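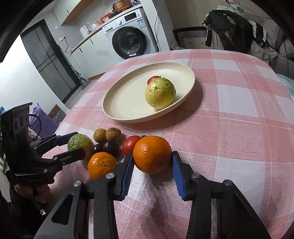

Running the Kukcombe produce swap

Clotilde Baudry started the fruit and vegetable swap in Kukcombe with one folding table and a bag of lemons. The swap now meets once a month in the old Gilbert feed store, and in January it had 45 households on its list. Nathalie De Haan joined in the second year and keeps the sign-in book. We spoke to both of them at the store while people were packing up.

Baudry grew up in Hornach, where her parents had a small orchard. "We had more pears than we could eat and the neighbors had more beans than they could eat," she said. "My mother would send me over with a bucket and I came back with a different bucket. Nobody wrote anything down."

In Kukcombe they do write things down, a little. Each household signs in, puts its produce out by nine in the morning, and can start taking at nine thirty. There are no points and no prices. De Haan said they tried a token system for one season and dropped it. "People argued over what a squash was worth. Then they quit bringing squash."

Citrus and tomatoes go first. Zucchini is what gets left. In August the pair drove 36 pounds of it to the food pantry in Uvthorpe, and the pantry asked them to call ahead next time.

The rent on the feed store is $200 a month, paid out of a jar by the door and a plant sale in spring. The last plant sale brought in over $300, mostly from pepper seedlings. Baudry would like to spend some of that on a second-hand refrigerator. De Haan would prefer shelves. "We've been talking about it since the fall," De Haan said. "The greens wilt by ten, so she has a point. But everything on the floor gets kicked."

Asked what she would tell a town that wanted to try the same thing, Baudry said to start with people who already grow too much. "Go down the street and look for the tree with fruit on the ground under it. Knock on that door. That's how I got the plums."

De Haan's advice was about the hours. The first swaps ran all day, and by the afternoon there was one person sitting with a crate of turnips. Now the doors close at eleven. Anyone who comes late can take what is left on the bench outside, and the bags are under the bench.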